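How often should I oil a maple cutting board, and is it too late for mine?

Posted in Kitchen & Home by Nusrat Gilani
Sunday, February 7, 2021
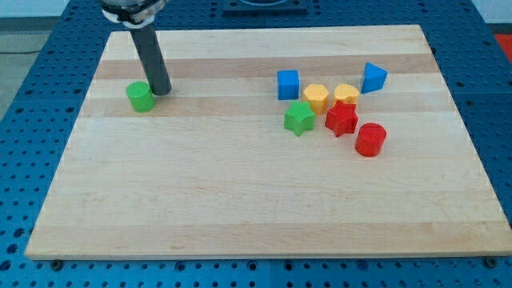

I bought a maple board in November and have not oiled it since the first week. The shop gave me a small bottle of Hokine board oil with it and that is gone. I wash the board by hand with dish soap and let it air dry on the counter. Lately it feels rough after washing, even when I wipe it down right away, and onions leave a smell that stays for a day or two.

My questions are how often I should be oiling, whether I need to sand it first, and whether I can use olive oil, which I already have. I also have a second board from Rundell that says "pre-finished" on the label. Does that one need oil too?

I cook most nights, mostly vegetables and some chicken. The chicken goes on a plastic board.

3 answers

Toon Van den Broek
Don't use olive oil. It goes rancid in the wood and the smell will be worse than the onions. Buy food grade mineral oil from a drugstore. It costs less than the bottles sold as board oil and does the same job.

The roughness is raised grain. Water swells the fibers and they stand up when they dry. Wet the whole board, let it dry overnight, then sand lightly with 220 grit, going with the grain. Wipe off the dust with a barely damp cloth and let it dry again. Then put on a heavy coat of oil, both faces and all the edges, leave it a few hours, and wipe off what is left. Do that again the next day. If the wood drinks up the second coat, do a third.

After that, once a month is fine for a board used daily. You can check by dripping a little water on it. If the water beads up, leave it alone. If it soaks in, oil it.

Do the bottom as often as the top. A board oiled on one side only will cup, and then it rocks when you cut. Also stand it on edge to dry. Flat on the counter, the underside stays wet.

For the onion smell, coarse salt and half a lemon, rub for a minute, rinse, dry.

The Rundell board I can't speak to. If the finish is a film like varnish, oil will just sit on top. Try the water test and see.

sketach_6
i put mine in the dishwasher for 2 years and it was fine. then it split down a glue line. so dont do that i guess

Tanguy
Mostly agree with Toon, but I would skip the sanding unless it really bothers you. A plastic bench scraper takes off the fuzz once it's dry, and you don't lose any wood.

I add a coat of wax after the oil. One part beeswax to four parts mineral oil by weight, melted together in a jar set in hot water. Rub it on, wait 30 minutes, buff with an old T-shirt. It slows the water down and I get by with oiling every six weeks or so in winter. Our house gets very dry with the heat on, and in summer I can go longer.

Nusrat Gilani
Thank you both. I tried the water test and it soaked straight in on the maple board and beaded on the Rundell. I will pick up mineral oil this week and leave the other one as it is.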